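Tags: Staging & Props > Fake Produce
Last updated: 2018-03-07

skorico_sue: Doing a table centerpiece with artificial fruit. Wire basket on a wicker tray, or just one of them? Mine looks like a dentist's lobby.

custix5: Both. Four pieces in the basket, tops. 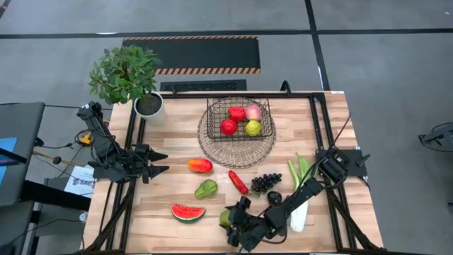 dustisier: Four is stingy. Pile it up and let a mango roll out.

custix5: Then you dust 148 mangoes.

skorico_sue: And the napa cabbage or bok choy?

dustisier: Kitchen counter. It's too long for any basket.

Comments (2)
pearfan600: Watermelon slice goes in front, always.
prokopenko: Disagree. Mine lives in a drawer.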